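Nirnbridge bench, September, hand-held demos, fruit on plate

13 takes this afternoon, both grippers, same operator throughout. Discarded 4: three for tracking loss on the left unit, one for a dropped piece. Running total for the Kavach set is now 1,025.

Left/right clock offset still drifts after a battery swap. Re-sync before each block until Rahimi send new firmware.

Closing width is the weak label. Operators squeeze harder on round items than the policy needs. With the red apple between the blue pads just above the plate, the other fruit sits close under the fingers, so log the release height as well. Next block: 6 takes, slower lift.

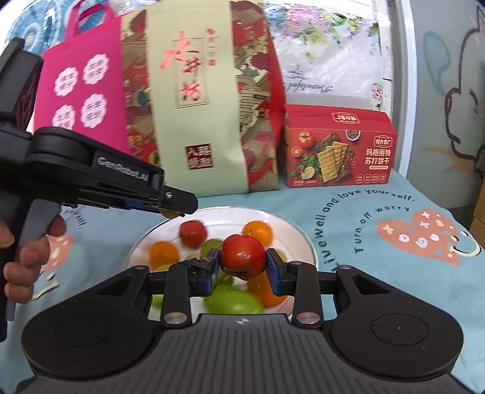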